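Ticket: Guna spinning reel, drag slips under load
Opened by: Danai Vasilakis
Status: waiting for customer

Customer message, January
I have the Guna size 30 reel, bought at Zacharopoulos. When a fish pulls hard, the drag gives line in small jumps. I already changed the line and it is the same. 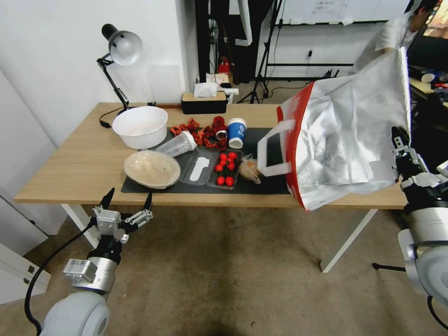
Reply, Wilma Coppens, Vuster service
Please tell me if the knob clicks when you turn it. Also remove the spool and check that the washers are in the right order.

Customer, 24 hours later
The knob clicks. One washer was upside down, I corrected it. The jumps are smaller but they are still there.
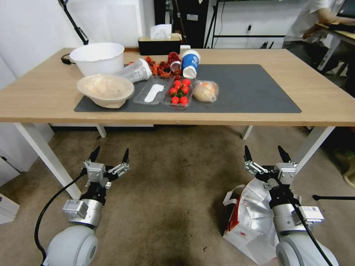

Reply, Wilma Coppens
The washers need to be cleaned and greased again. Use the Goltix drag grease, a very thin layer on both sides. Lay the small parts on a dark mat, like the gray one under the crayfish-like shells, so you can see them well. After this, please test with 2 kg and write me the result.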